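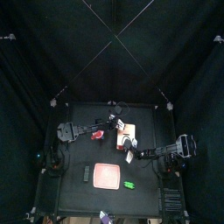 Trernon Tabletop Set: Working Meeting, Minutes
Tandstead, Room 2, Thursday, November 21, 2024
Circulation: bench users, stores, purchasing

1. Previous minutes
Accepted with one correction. Under "Surface," the word "polished" is deleted.

2. Table and surround
The black tabletop stays in use. A lighter top was discussed again and not adopted. The dark small items are harder to find on black, but the present top shows dust and crumbs early and is easy to check at close of day.

The dark fabric on the walls is to be brushed before each monthly check. No water or spray is to be used on it. Brushing is done from the top down, with the table cleared first. The clamps at the table edges are not to be used as hooks for bags or cleaning cloths.

Action: stores to issue a soft brush and keep it on the lower shelf.

3. Household items on the table
The item list was reviewed line by line.
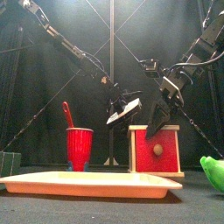

Cup and spoon. These remain one entry on the list. The spoon is stored in the cup, handle up. The request to hold the spoon in a separate bag was declined, as bagged spoons have gone back to the wrong set before.

Drawer box. The round wooden knob is to be checked for play each month and tightened by hand only. The speckled red front is to be wiped with a dry cloth. Stores asked if the drawer may be used to hold small parts. It may not. The drawer is put away empty.

Tray. The shallow tray with the cream rim is accepted as the standard tray for this set. Gajdoš had offered a deeper one. It was rejected because it does not fit under the shelf lip. The sample goes back at the supplier's cost.

Cloth. One cloth per set, laid flat for use and folded twice for storage. Cloths with pulled threads go to general cleaning.

Small toys. Purchasing asked for a fixed list. After discussion it was agreed to record toys by main color and keep no model names, as these change with each order.

4. Placement
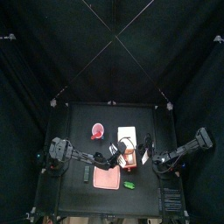
Two proposals were before the meeting. The first was to mark fixed positions on the tabletop with tape. The second was to leave positions open and require only that items stay clear of the edge. The second was adopted. Tape leaves residue, and the last removal in February took most of a morning.

Containers with open tops are to be emptied before they are put away. Upright items may be left standing during use and are laid down in the tote.

5. Storage and packing
The Barnine totes are retained. Heavy items go in first, then the tray, with the cloth on top. Lids are to close without force. If a lid does not close, the tote is to be repacked.

Shelf width in the store is 600 mm. Totes go in short side first, stacked no more than 3 high. 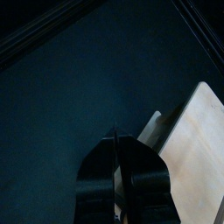
Wooden pieces are to be packed with the grain faces apart and a paper sheet between them. Light wood marks easily against black plastic, and such marks have been logged on two earlier sets. Sanding is permitted on edges only.

6. Spares
Purchasing to order nearly 3 months' stock of cloths and one spare cup. No spare drawer box at this time. The price from Gajdoš was considered high and a second quote will be requested.

7. Other business
Labels on totes are to face the aisle. The store light remains on the open fault list.

Meeting closed. Next meeting to be set by stores once the quote is in.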